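# Cómo se separan las botellas de plástico

Una botella vacía es un envase. Para reciclarla hay que juntarla con otros envases del mismo tipo, y el primer paso es reunirlos en un solo lugar.

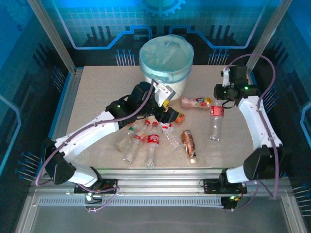 El plástico de las botellas pesa poco, pero ocupa mucho espacio porque dentro hay aire. Una bolsa de 100 botellas enteras abulta más que una de 100 botellas aplastadas. Conviene usar un recipiente abierto por arriba, como el cubo blanco de la mesa, con una bolsa doblada sobre el borde. El pliegue sujeta la bolsa - así no resbala hacia el fondo.

## El tapón

El tapón suele ser de otro plástico, más duro que el de la botella. En el taller de Clorkstead, Liette Desjardins enseña a enroscarlo de nuevo en la botella vacía. Suelto, se pierde con facilidad. Los tapones pueden ser rojos, azules o dorados: el color no cambia el cubo que les corresponde. 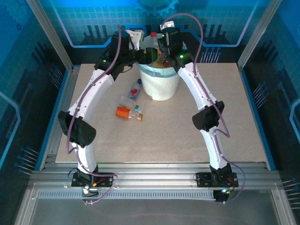 ## Pasos

1. Vaciar la botella.
2. Aplastarla por los lados.
3. Poner el tapón.
4. Dejarla en el cubo.
5. Revisar la mesa y recoger los envases que falten.

Cuando el cubo está lleno, se cierra la bolsa y se lleva al contenedor de envases.
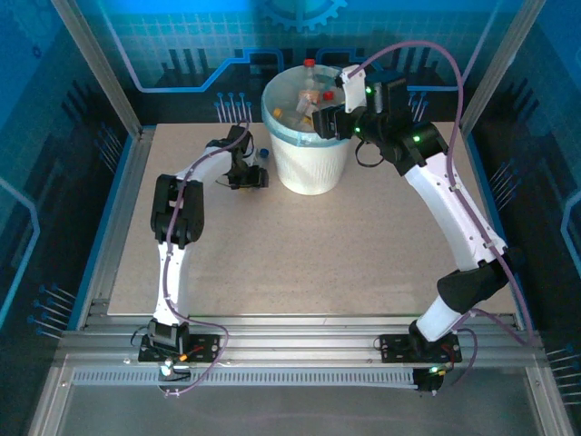 *Botellas transparentes en el cubo y una pequeña, de tapón azul, sobre la mesa.*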